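Almont to charge deposit on takeout cups

Cafes and drink stands in Almont will add a deposit to every cold drink sold in a plastic cup starting in September, after the town council approved the plan on Wednesday night by a vote of 6 to 2.

The money comes back when the cup and lid are returned. Town crews picked up 3,391 plastic cups from parks and bus stops last summer, according to the public works department.

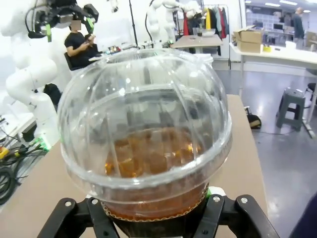

Soledad Cabral told the council that small shops have no room for bags of sticky returns and that the town should collect them itself. The council agreed in part - return bins will go up at eight sites, including the library and the Patmont Street bus station.

Shops can still take cups back at the counter if they choose to. Lids have to come back with the cup for the full deposit.

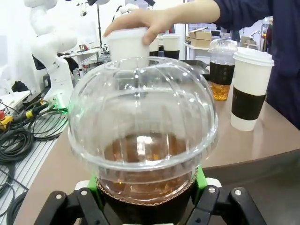 Paper cups and cups that customers bring from home are exempt. Ivham, the next town over, has no deposit, and drinks bought there can't be turned in at Almont bins.

The council will set the deposit amount at its next meeting, which starts at 7 p.m.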